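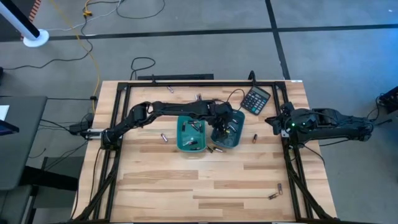
Yolandi Mofokeng finds that her peas go to mush before the rice is done, and asked whether she should give up on tinned ones. She shouldn't. Tinned peas and beans are cooked already and only want warming through, so put them in for the last eight minutes or so with the lid on. If the recipe wants the colour of the beans in the rice, use the liquid from the tin as part of your cooking water from the start and hold the beans back until later.

Most of the letters since the last page have been on the same sort of thing, so this month's tips are all on rice, dried beans and salt fish.

Dried beans

Soak them overnight in plenty of cold water, more than you think, as they will drink a good deal of it. Throw that water away and start with fresh. Kidney beans must be boiled hard for at least ten minutes before you turn them down, and never go into a slow cooker raw. A gentle simmer from the start is not enough to make them safe.

Salt in the cooking water does not toughen beans, whatever your mother said. Acid does. Tomatoes, lime juice and vinegar go in once the beans are soft and not before. If you have hard water, as we do in Horndale, a pinch of bicarbonate of soda in the soaking water helps. Only a pinch. Too much and they taste of soap.

Old beans never soften properly. I had a bag at the back of the cupboard that I boiled for most of a Sunday and they were still like gravel at supper. Write the month on the bag when you buy it.

Cooked beans freeze well in their own liquid. I fill 2 tubs at a time, leaving a finger's width at the top, and they keep for three months.

Rice for a crowd

Wash it until the water is nearly clear. For long grain I use one and a half cups of water to one of rice when cooking for four. When you go up to a big pot, do not keep multiplying the water in the same way, as a big pot loses less to steam for its size. Cut it back a little and have the kettle ready in case.

Use a wide pot in preference to a tall one. Rice stacked deep cooks unevenly - soft at the bottom, hard on top - and no amount of stirring puts it right. Stirring breaks the grains and makes it gluey anyway.

A sheet of foil or a clean, damp tea towel under the lid keeps the steam in. Fold the corners of the towel up over the lid so they don't hang near the flame. Turn the heat off when the water has gone and leave it alone for ten minutes, then fork it over.

If the bottom has caught, don't scrape. Lift the good rice out into another dish. Cover the burnt part with water, add a spoonful of bicarbonate, bring it to the boil and let it stand until you've eaten.

Leftover rice should be spread on a tray so that it cools quickly, and be in the fridge within the hour. Eat it the next day, heated until it steams all the way through, and don't heat it a second time.
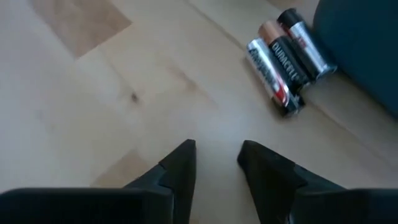 Can you take the salt out of salt fish without soaking it overnight? Boiling it in two or three changes of water will do it. Cover the fish with cold water, bring it up, simmer for ten minutes, drain, and taste a flake. If it still makes you wince, do it again. Thick pieces from the middle of the fish may need a fourth go, and it helps to cut them up first. The overnight soak gives a better texture, so use it when you have the time, and keep the bowl covered in the fridge.

Stop while there is still some salt left in it. Fish that has been boiled until it tastes of nothing can't be rescued by shaking salt over it at the table.

Pull the bones out while the fish is warm. They slide out then, and once it is cold you will be picking at it with your nails. Feel it over again after flaking.

Hot peppers

A whole Scotch bonnet laid on top of the rice gives flavour without much heat so long as it doesn't split. Leave the stalk on, don't stir near it, and lift it out with a spoon. Check it for cracks before it goes in.

Rub a little cooking oil on your hands before chopping, then wash with washing-up liquid. Water alone just moves the heat about. Gloves are better if you wear contact lenses.

Peppers freeze whole on a tray and can then be tipped into a bag. Grate them from frozen straight into the pot.

Pots and smells

The Suvarna pot I've had for years has a thin base and catches on anything over a low flame. A flat metal heat spreader underneath cured it. The Fitine one is heavier and doesn't need it, but the lid is loose, so it gets the foil.

For the smell of fish in the kitchen, simmer a strip of lime peel and a few cloves in a small pan of water with the window open. Wipe down the hob as well or the smell will be back by morning. Boards want cold water first, then hot and soap. Hot water first seems to set the smell.

Coconut milk that has separated in the tin is fine. Stand the tin in warm water for a few minutes and shake it. Opened, it goes into a jar, never back in the fridge in the tin, and it lasts about three days.

Busisiwe Magagula wants to know how to stop fried dumplings going hard by teatime. I'll do dough next time, with plantain if there is room.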